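May 12, 2023

Dear Setsuko Yokoyama,

Thank you again for your patience with us this spring! I'm happy to say the drawer work at Selside has picked up nicely. Meredith now has five people trained on the remote controls, and between them they've recorded nearly 17 hours of demonstrations, most of it slow and careful work with both arms. Our wrist views are still the hard part, as so much of what the operator needs gets very close and a bit blurry.

A few views from the drawer task, two at the wrist and one from the head:

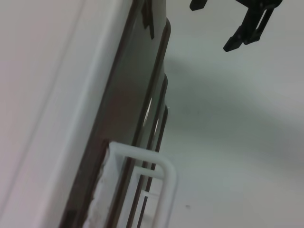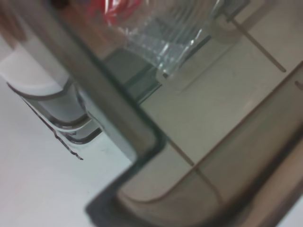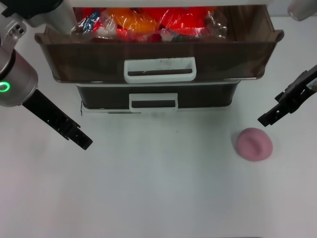
We'd like to spend June on the handles, and Bomport has kindly offered us four more afternoons on their second station. I'd still love to talk with you about the budget line for spare finger pads before then, whenever it suits you.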